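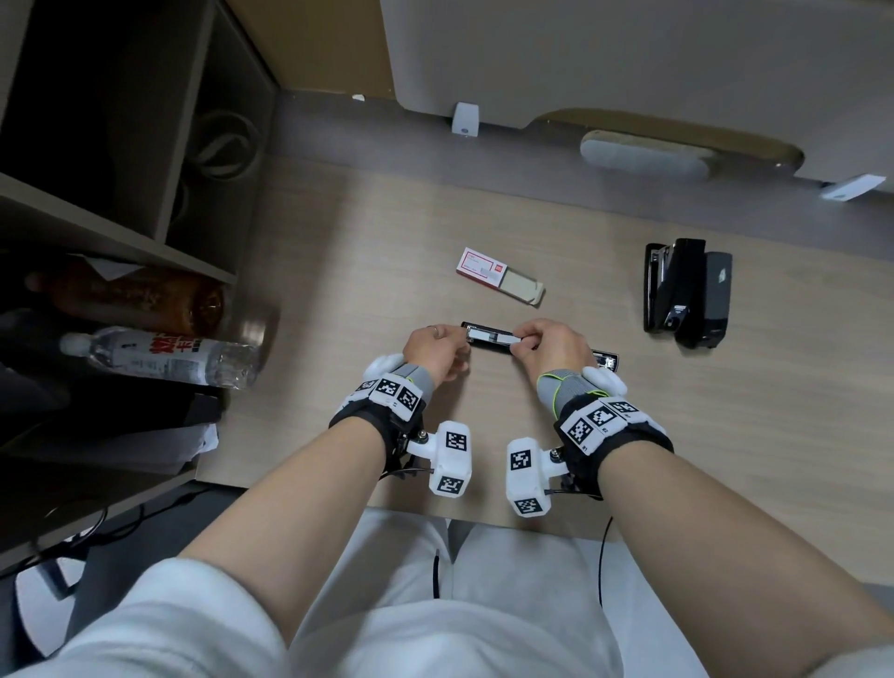 Prerent: Apartment Condition Forms Before Move-In

Search files in this project

3 min read

Prerent is a small text dataset of apartment condition forms. Such a form is filled in before a tenant moves in, room by room, and it says what is already damaged, dirty or missing. The forms come from Bellside, a group of rental buildings with one shared office. They were written on paper, and I have typed them into tables.

The dataset has 448 forms. It is in English only.

What is inside

forms.csv – one line for each form
rooms.csv – one line for each room on each form
remarks.csv – the free text, one remark per line, with the form number and the room
codes.txt – the short codes used by the office and what they mean
split.txt – which forms belong to the sample part and which to the main part
CHANGES – list of corrections

The tables use commas and are saved as UTF-8. Remarks are always inside double quotes, also when they contain only one word. If your program shows strange characters in the remarks, please check the encoding first, before you write to me.

Fields in forms.csv

form_id: a number I gave. It has no relation to the apartment number.
building: a letter, from the office list.
month: the month only, for example February. The day and the year were removed.
floor: as written. Some people wrote "ground" and some wrote "1" for the same floor. I did not change it.
form_version: old or new, see below.
signed: yes, no or unclear.
pages: how many sheets belonged to the form.

Fields in rooms.csv

form_id: as before.
room: kitchen, bath, bedroom, living, hall, storage or other.
walls, floor_cover, windows, doors, lights, water: each has a condition code.
remark_yes: 1 if there is free text for this room, otherwise 0.

In rooms.csv the column is called floor_cover and in forms.csv there is a column called floor. They are two different things. I am sorry for this, the names came from the paper, and when I noticed, other people were already using the files.

Condition codes

The office used G for good, W for worn, D for damaged, M for missing and X for "could not look". An empty cell means that the box on the paper was empty. Please do not read an empty cell as G. Some tenants fill in only the boxes where they have a complaint, but others simply stop after the kitchen.

On the new form there is also C for "clean but marked". It was meant for walls with small stains that do not come off. On the old form the same wall would get W. If you compare both versions, put C and W together.

How the forms were typed

I worked from the paper, sheet by sheet. The numbers and codes went in first, then the free text in a second round. Spelling mistakes in the remarks are kept. Abbreviations are kept too, so you will find "rad." for radiator and "wndw" for window, sometimes both on one line. Words I could not read are written as [?]. When I could read half of a word, the half is there and then [?] directly after it, without a space.

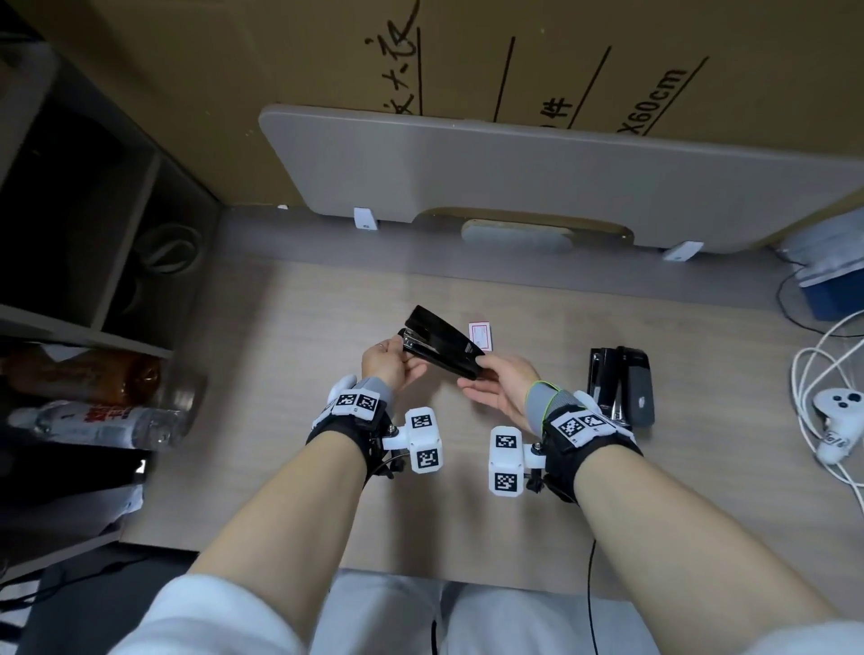
Stapler over the light wood desk, held with both hands.

Many forms have more than one sheet, and the second sheet does not repeat the apartment number. For this reason the page order matters a lot. Where the sheets of one form had come apart, I matched them by handwriting and by the rooms which were still missing. If I was not sure, the second sheet was left out and the field "pages" says 1. In CHANGES you find the forms where I later got a better answer from the office.

The staple holes were more helpful than I expected. Two sheets with holes in the same position usually belong together – but the new form was also sold in ready packets, so for the new form I did not rely on it.

Checking

After the typing I took 100 forms and typed them again without looking at the first result. Where the two versions were different, I went back to the paper. Most differences were between W and D, when somebody wrote one letter over the other. The final table has the letter which was written last, as far as this can be seen.

Hamdy, the small script in the folder tools, looks for simple errors: a form number in rooms.csv that does not exist in forms.csv, a code which is not in the list, a remark without a room. It prints a list and changes nothing. Please run it before you send me a correction.

Sample part and main part

The sample part is for people who want to try something quickly. The first 300 forms are the main part and the others are the sample part. The order is the order in which the paper lay in the boxes, so it is not random. Building C is almost only in the main part. If you need a fair split, make your own and tell your readers how.

What was removed

Names, signatures, phone numbers, apartment numbers and key numbers are not in the files. A few remarks spoke about neighbors or about the health of a person, and these I took out completely. In their place stands [removed]. The remarks about pets stayed in.

Known problems

– The old form has no line for storage. Storage remarks on old forms were written under "hall" or on the back, and I moved them only if the word "storage" was really there.
– Water is coded for kitchen and bath. In 3 forms it is also coded for a bedroom. I left it as it is.
– The remarks are mainly complaints. Please do not use them to say how good or bad the apartments in these buildings are.
– The forms do not say who wrote them. It can be the tenant or the person from the office, and often the pen changes in the middle.

Use together with Hiria

Hiria is the sister project, with the forms filled in when tenants move out. It uses the same room names and the same codes, but the form numbers are not connected. You cannot follow one apartment from Prerent to Hiria. This was a condition of the office, and I agree with it.

License and contact

The tables are free to use for study and teaching. For other use, please ask first. If you publish something, write "Prerent, Bellside condition forms, typed by Wissam Haddad".

Corrections are welcome as an issue in this project. Please give the form_id, the room and the column. I collect them and make a new version each February.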